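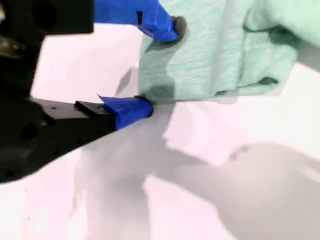

Saturday, late shift. Trerkel has moved the second folding cell onto knitwear, so the manual line is down to two tables. Four of us used to fold on that side. Two are now on inspection, and I am on what the rota calls cell support – clearing faults, changing the tape on the fingers, squaring up whatever comes out crooked.

The cell stopped 17 times before the break. Most stops were double picks on the thin blankets. Fuzzy fabric grips better with the pads set lower, but the setting has to go through Plurkuven and their line closes at noon on weekends. I wrote it in the log and worked around it by feeding the pieces one at a time.

My wrists are better than they were in October. My feet are worse, as the walk between the cell and the Landry racks is longer than anything I did at the table. Talk has also dropped off. At the tables we faced each other. At the cell I face a screen and a fence.

Pay grade for support is still not settled. The Trostus order is almost done, and after that the last two tables are to be reviewed. I have asked for the pad adjustment training in writing. No reply by end of shift.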